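Fomgate Shared Workshop
Minutes of the users' meeting, December, 6.30 pm

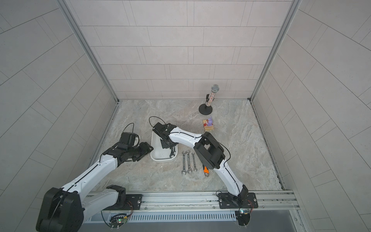
Item 2: the bay, with the stone-pattern worktop and a white tray.

Present: twelve users, a quorum by two. Apologies were received from the Ueda bench, as at the previous three meetings.

1. Minutes of the last meeting
Agreed, after "damp" was changed to "damp in places" under item 5.

2. Surfaces and walls in the bay
The meeting looked at the worktop, which has a marbled pattern in grey, beige and faint brown. Opinion was divided. One side held that it lifts the room. The other held that anything small and beige put down on it is gone for good, and cited a washer last seen in the spring. A proposal to replace it with plain white was put to the vote and lost, 5 to 7.

The walls were then discussed at greater length than the agenda allowed. The back wall is a light pinkish grey and the side walls a darker grey-beige, all in the same tiled pattern. The Hevmont quote for making the three match is 4,000 pounds, excluding making good. The meeting noted the quote and moved on with some speed. It was asked whether the pinkish grey could be called "rose" in the lettings leaflet. It could not.

The metal profiles in the two back corners are to be wiped down with the walls and not left for whoever is next. Scouring pads are not to be used on the worktop or on the edge strips. A soft cloth is kept under the sink for this purpose and is to be returned there.

3. Trays
White trays are for work in hand. They are not for lunch, post or keys. Trays left out overnight will go on the shelf in the corridor, with no correspondence entered into. Cesska asked for an exemption during stocktaking and was given one until the end of the month, with the lunch rule still to apply.

4. Key to room 201
There are two keys and three holders. The meeting was unable to account for this and asked that all holders bring what they have to the next meeting.

5. Kettle fund
The fund stands at 60 pounds. A kettle has been priced at less than this, and it was agreed to buy one. There followed a discussion of whether to buy a better one, which used up the time set aside for item 6.

6. Heating
Carried forward.

7. Any other business
The bay booking sheet is to be filled in using pen. Entries such as "most of the afternoon" will be treated as one hour.
The corridor light has been reported again.
A request for background music was heard and declined, 11 to 1.

Actions
Fomgate office: reply to Hevmont, politely.
Cesska: clear trays by month end.
All: keys, cloths, pens.

The meeting closed at 8.15 pm. Next meeting to be fixed once the heating is.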